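Temdale Model Railroad List
Re: Couplings uncouple on the curve after the bridge
By Abdelilah Bensaid
Apr 2, 2025

Hello Francine and all,

Thank you for the detailed message. I put your text first and then I answer.

> Francine Carrier wrote:
> My four-car passenger set runs well on the straight, but the third
> and fourth cars come apart on the curve after the bridge. It happens
> only when I go toward Liltdale station, never in the other direction.
> I changed the couplings last July and cleaned the wheels.
> Is the curve too tight for long cars? I do not want to lift the
> track, it is all ballasted. The freight train with the Honda
> container load has no problem there.

I had almost the same fault on my Livville branch, so I can say what I tried. The radius was not guilty in my case. The freight cars are short and they forgive many things, so I would not use them as a test for the track.

Please look first at the height of the two couplings between cars three and four. Put both cars on a piece of flat track, not on the layout, and bring them together slowly. If one head is lower than the other, even by the thickness of a postcard, they can slide apart when the track changes its slope. After a bridge there is very often a small change of slope. Going toward Liltdale you go down, if I remember your plan correctly, and then the last car pushes a little on the one before it.

The second thing is the close-coupling mechanism under the floor. The small spring must bring the arm back to the center. On one of my cars it stayed on the left side, because a drop of old oil had become like glue. I cleaned it with a cotton stick and put no new oil. This car, number 387 in my list, has now made all of its evening runs without a separation.

Third, exchange the positions of the cars. If the fault travels with one car, leave your ballast in peace. If it stays between the third and fourth place, then I would put a level across the rails on the first 15 cm after the bridge.

One more question: do you have the interior lighting in the last car? The wires for mine were too stiff and they were lifting the coupling on one side. I replaced them with thinner wire and made a loose loop. 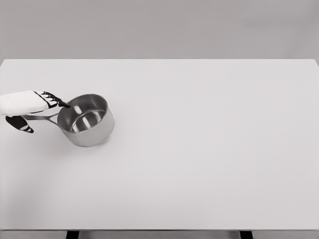
If the height is wrong, please do not bend the arm. I broke one like this. A thin paper washer between the coupling box and the floor is enough, and you can take it out again later. Write to the list what you find, I would like to know about the slope also.

Best regards,
Abdelilah

Recent messages on this list
Re: Which glue for window inserts
Station lamps flicker on the Liltdale module
For trade: two baggage cars, gray roof
Re: Cleaning track inside a long tunnel
Livville branch, new track plan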